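Farnau Shared Workshop, Bay 2
Notebook entry, November
Entered by: Duván Usuga

Purpose of session: to continue the bin picking build and to settle the approach angle before the next run of trials. The previous entry closed with the cell powered down and the tool offset unconfirmed. The offset was re-measured at the start of this session and entered in the controller as 196 mm.

Work on the mounting. The bin had shifted during the last set of trials. It was returned to its marks and clamped again at the board on the left side. Members using the adjoining bench are asked to leave these clamps in place, as the calibration must be repeated whenever they are loosened.

Work on the cables. The yellow cable and the black bundle were routed over the wrist in a single loop and tied. The loop should be checked by hand at both ends of wrist travel before any program is run at full speed. The ties in use are temporary; the Trikent clips remain on order. 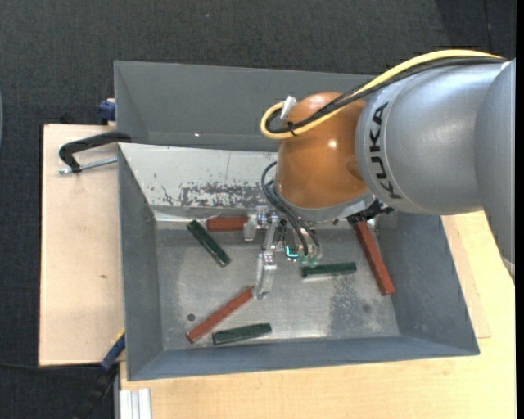
Trials were then conducted with the mixed load of red-brown and green bars. Speed was held at 40 percent throughout. Bars resting in the open part of the floor were picked without difficulty. Bars close to a wall were less reliable, and two approaches were stopped manually when the longer finger came near the slope. The stops are recorded in the log under Arrieta, the working name for the current program.

Changes made to the program:
Approach height raised to 200 mm above the bin floor.
Wrist rotation limited to 315 degrees in total, to protect the cable loop.
Wall margin increased on all sides.

The scuffing on the bin floor continues to give false edges in the Vundeo software. A matte liner was discussed and deferred. It would alter the floor height, and the offset would need to be taken again – a task of nearly a full evening.

Open items: clips from Trikent; second reading of the tool offset by another member; repeat of the wall trials with the new margin. The controller was shut down and the key returned to the cabinet at 9:40 p.m.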